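**Védís Toft**

A thread about color words, and about how hard it is to buy paint in your second language. I have lived in Woltville for two years and I still cannot say with confidence what color my hallway is.

1/

My first apartment here had what the landlord called "cream" walls. I had learned cream as a thing you put in coffee, so I expected something close to white. The walls were yellow. I signed the lease and said nothing about it.

2/

In school we learned colors in the first month. Red, blue, green, a song about a rainbow. After that the book never returned to them. I think this is a mistake, since adults almost never talk about plain red. They talk about rust and brick and wine.

3/

When I decided to paint the hallway I went to the Quansah shop by the bus station. They have a wall with 40 small cards only for beige. I asked the man which one was the normal beige. He was kind about it but he did not understand the question.

4/

Some names from that wall, copied into my notebook: Oat Milk, Dry Riverbed, Quiet Linen, Old Letter, Biscuit Tin. I looked up "biscuit" and became more confused than before.

5/

My neighbor Abdelkrim Berrada speaks four languages and I asked him how he handles it. He told me that he does not trust any color word that is also food. For him "olive" can be green, black or brown, depending on who has cooked dinner.

6/

Then there is "tan." I knew it only as what happens to skin on a vacation. The first time somebody described a sofa to me as tan, I thought it had been standing too long in the sun. I wrote back to ask for a discount!

7/

Mint is another one. The plant on my windowsill is quite a dark green. The color mint is pale, with a little blue in it, and it has more to do with toothpaste or ice cream than with the plant. You simply have to know this. 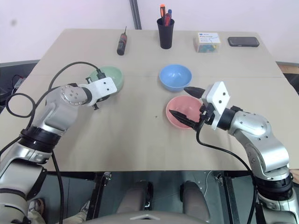
Mint green on beige. I would also accept "tan" for the table.

8/

What helped me most is to put two colors next to each other. Alone, a beige can look like white or gray or even pink. Beside a pale green it becomes warm at once and I can finally see what it is. Now I always hold the cards in pairs.

9/

A small rule I use for English. "Pale" is a color with much white in it. "Light" is nearly the same but sounds more neutral. "Soft" is what the shop says when it wishes to sell you something. "Off-white" is every white that has a second opinion.

10/

In my language we put the two colors together in one word, yellow-brown or gray-green, and we let the last part decide. English does it too, but then it adds "-ish" when it is not sure. Greenish. Grayish. I love this ending very much. I used it on everything in my first winter, also on times and distances.

11/

Please be careful with "colored" and "colorful." I once wrote in an email that my aunt is a colorful person, and meant her coats. The person who read it asked me what she had done.

12/

About teal, turquoise, aqua and cyan: I have asked many people here and they do not agree with each other. One colleague became almost angry about teal. I have decided to say "blue-green" and accept that I sound like a child.

13/

Back to the hallway. I took home three sample pots and painted squares beside the door. In the morning I liked the first, and in the evening, with the lamp on, it looked like mustard. The window faces a brick wall in Stendatbridge Street, so everything gets a bit of orange after 18:00.

14/

(Yes, I know that here you write 6 p.m. I am working on it.)

15/

In the end I chose number 1242 from the catalog, because a number is the same in every language. On the lid it has also a name, "Evening Barley." I have never met anybody who can tell me how barley is different in the evening.

16/

Abdelkrim came to see it and called it sand. My sister saw it on a video call and called it gray. The man who reads the electric meter said "nice and bright," and this I liked the best of all.

17/

If you are learning a language, take a few paint cards home and write on the back what you would call each one. Then ask a friend to do the same without looking. We did this at the kitchen table in November and argued until it was quite late. I learned "taupe" that night and I have regretted it a little.

18/

A question for people who grew up with English: is "buff" a color that you really use, or does it live only in bird books? I have found it in mine on nearly every page.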